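Support ticket – Florka order planner
Status: open
Print this ticket | E-mail this ticket

Hi there! I do wedding flowers out of a tiny studio and I've used Florka for all my recipes and stem orders since spring. Love it mostly, but the stem counter has gone a bit wild on me and I have a wedding at Kirkthorpe on Friday, so I'm writing everything down as I go.

What happens: I set up a bridal bouquet and 4 bridesmaid bouquets, typed in 100 stems of spray roses for the lot, and the order sheet for my wholesaler (Savchuk) came out at double. Every other flower was fine – only the roses.

Tried so far: logged out and in, same thing. Deleted the roses and added them again, same thing. Made a copy of the whole wedding and the copy was right for a minute or so, then I changed the ribbon color and it doubled again!

Update, after lunch: I think it's the pack size. Savchuk changed the roses to bunches of 2 colors mixed and Florka seems to be reading each color as its own full order. When I switch the item to "single stem" the total is correct, but then the price goes blank. 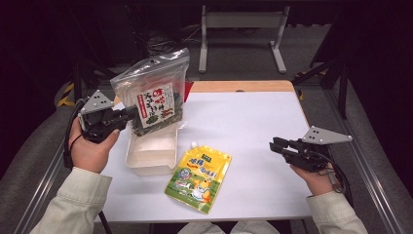 My dried goods list has the same trouble, by the way. I keep preserved moss and leaves for the table pieces under "bag" and those have no color split at all, yet two of them doubled this morning. I mean any plain clear zip bag with a hang hole at the top and dark green dried flaky stuff inside, sold by the each, nothing fancy. So maybe it isn't only the mixed bunches? I've set those to "single stem" too for now, which looks silly but adds up.

Could someone fix the price part before I send the order? I can type it by hand if I must.

Contact us | Copyright Gromodlow | Back to top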